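Jidine (garment)

From the Illmont Encyclopedia of Everyday Dress
Last updated October 14, 2024

The jidine is a short, unlined work jacket of brushed cotton twill, cut square in the body and fastened down the front with cloth loops and small turned toggles. It takes its name from the old market quarter of Jidine, on the eastern side of Illmont, where it was first sewn for the porters and barrow-hands who worked there. 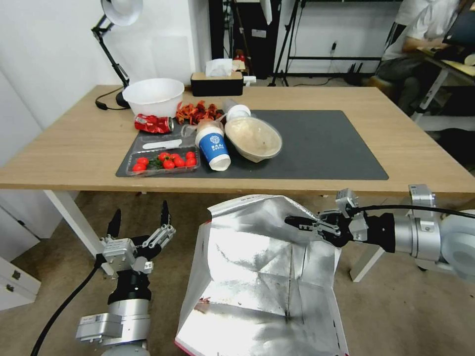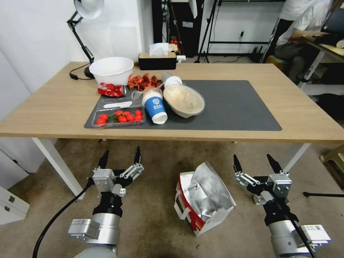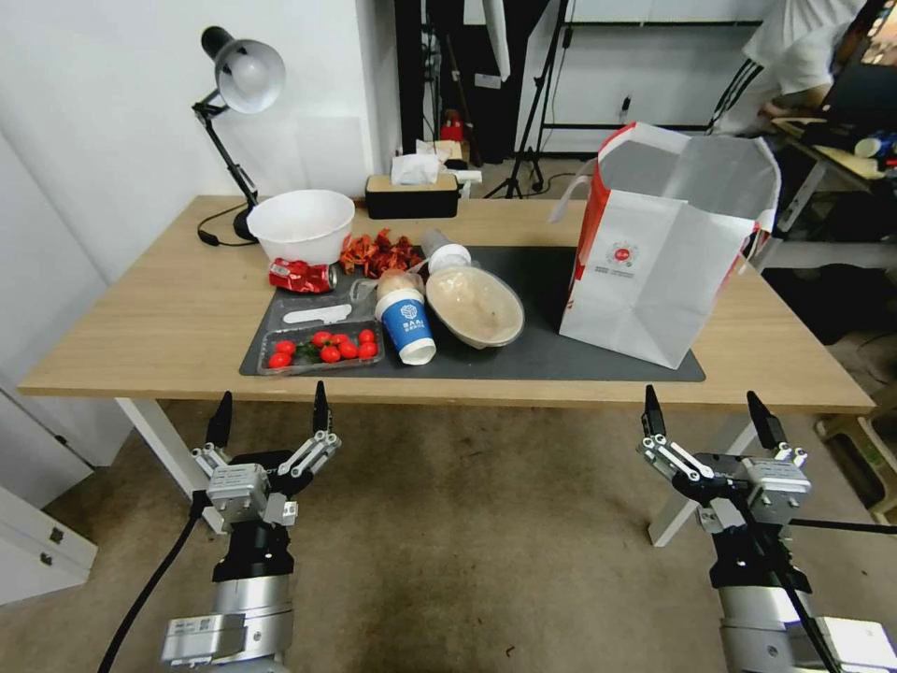 4 min read

Overview

A great many working jackets have come and gone over the years, and most of them share a family likeness: a plain collar, a few roomy pockets and a cloth that can stand being knelt on, leaned against and washed more often than is good for it. The jidine belongs comfortably in this family and is often mistaken for its cousins, particularly the French chore coat. It can usually be told apart by its length, which stops at the hip bone, and by the sleeve, which is cut in one piece with the shoulder yoke and has no seam at the top of the arm.

That missing seam was a kindness to the wearer. Porters carried their loads on the shoulder, and a seam in the usual place would rub through the shirt and then the skin by the middle of a long morning. Older people in the quarter still speak of a badly made jacket as one that "bites at the top".

Cut and construction

The traditional pattern has 13 pieces, counting the pockets and the hanging loop. The yoke and sleeves are cut first, on the fold, and the body panels are then hung from the yoke and gathered very slightly at the back. This gives the jacket its gentle fullness between the shoulder blades, and it is the part that home sewers find hardest to get right. Too much gathering and the jacket balloons out like a smock; too little and the arms can't be raised above the head without the whole hem coming up with them.

There are two hip pockets, set low and rather far back, so that the contents stay out of the way when the wearer bends forward. A breast pocket was added later and remains a matter of taste. Purists leave it off, though it has to be said that it is a very handy place for a pencil.

Seams are flat-felled throughout, as they are on a pair of jeans, and sewn in a thread one shade lighter than the cloth. The cuffs have no buttons. They are finished with a deep turned hem, which can be let down when a child grows or folded back for hot work.

The skedus closure

The feature people remember best is the fastening. A skedus is a small toggle, thickest in the middle and tapered towards each end, pushed through a loop made from a strip of the jacket's own cloth. The earliest were whittled from offcuts of fruitwood. Later ones were made of horn, and a good many modern jackets use a pressed resin that looks well enough from a distance but tends to feel cold and light in the fingers.

The great merit of the skedus is that it can be done up by a person wearing gloves. It can also be replaced in a minute or so with nothing more than a needle and a bit of strong thread, and surviving jackets very often have an odd one somewhere down the front. Collectors used to think less of a jacket with mismatched toggles. Nowadays they are rather fond of them, and some makers have even begun fitting an odd one on purpose, usually second from the bottom.

Cloth and colour

Early jidines were made from whatever stout cotton was going cheap, sacking included. The twill now thought of as proper to the garment was first woven by the Malhotra mill, a family concern on the river below Illmont, and is still known in the trade as "Malhotra brown" even when it is dyed blue. It is brushed on the inner face only, which makes it soft against a shirt and smooth on the outside, where dust and chaff might otherwise cling.

The classic colours are a warm tobacco brown, a dull slate blue and a green close to that of dried bay leaves. All three fade a good deal, first along the edges of the pockets and then across the yoke. Many wearers enjoy this, much as lovers of raw denim enjoy the fading of indigo, and will put off the first wash for as long as their households will allow.

Revival

By the time the old market closed, the jidine had very nearly disappeared from daily use. It survived mostly on pegs in sheds and the backs of kitchen doors. Its return owes a lot to the pattern cutter Amancay Ocampo, who unpicked a worn-out jacket to see how the yoke went together and published the pattern the following May. Her version adds a little length in the body and offers the sleeve in two widths, but is otherwise faithful to the one she took apart.

The dress historian Umesh Shakya has since gathered a study collection of 112 jackets, most of them given by families from the quarter. His notes on them are generous and wonderfully thorough, with long passages on darning, on the marks left by shoulder straps, and on the names and sums that owners inked inside their collars. Shakya argues that the jacket was worn by women stallholders from the beginning, pointing to the smaller sizes and to the way certain yokes have been taken in at the neck. Ocampo is less sure, and holds that the smaller jackets were mainly made for apprentices. The question remains open.

Care

A jidine is best washed cool, inside out and on its own for the first few washes, as the brown dye in particular is apt to travel. It should be dried flat or over a thick rail – never on a thin wire hanger, which leaves a ridge in the yoke that is very hard to press out. Wooden and horn toggles don't care for long soaking and may be snipped off beforehand and sewn back on afterwards, though plenty of people have never bothered and their jackets have come to no great harm.

See also

Chore coat
Flat-felled seam
Market dress of Illmont
Toggle fastenings
Twill weaves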